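Why my planner was waiting for nothing

Thu 10 March

Since August I write the motion software for our disassembly cell, and last week I finally understood why the arm stopped so often before going into a computer case. I suspected the perception first. Áine Lynch told me to look at the timestamps, and she was right.

Our planner asks for a fresh collision map before every move. The map node publishes only when something changes, so with a quiet table the planner sat there until its timeout of 1000 ms, then used the old map anyway. The result was correct, only slow. In a log of 100 moves I found this wait in 26 of them.

Now the map node repeats its last message with a new stamp, and the planner checks the age before it asks. It was a small change – maybe ten lines – but I needed 3 days to trust it.

The next problem is the cables. In the collision map they are a thick cloud, and the planner prefers to go far around them, even when a straight path down would be fine. Kevin Hegarty wants to give them a smaller margin than the metal parts. I will try this first in simulation.

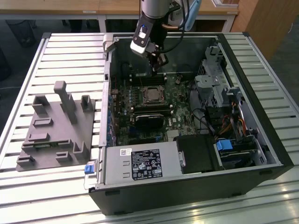
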